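Kultell Desktop Teardown Notes

Contents
This set holds 779 short text records on taking apart and refitting used desktop towers. Each record covers one step on one machine, such as unplugging a drive cable or lifting out a memory module. The towers came from the Trovgate office clear-out in August.

Fields
case_id: the number on the tower's sticker
step: what was done, in one line
part: power supply, board, processor, memory, card, drive or cable
note: free text, often blank

Splits
506 records are for general use. The rest are held back for checking.

Known gaps
Cable colors were typed in by hand and spelling varies. Around 60 records have no part listed. Screw sizes were not written down. Towers from the Agbeko store room use an older sticker, so their case_id starts with A.

Changes
Version 2 merges duplicate steps and fixes the drive bay names.

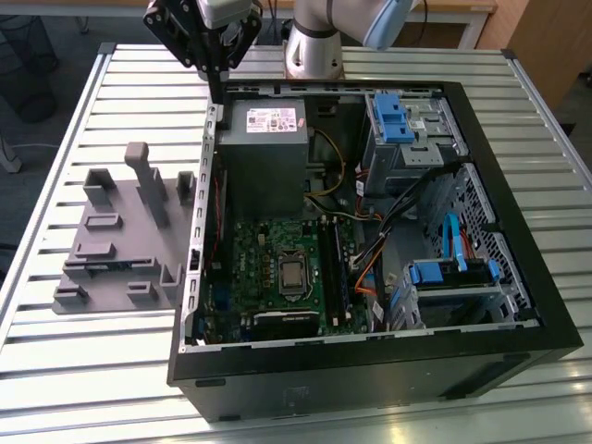

Does a record say which slot a memory module came from?
Only when the slot was typed into the note field. There is no separate field for it.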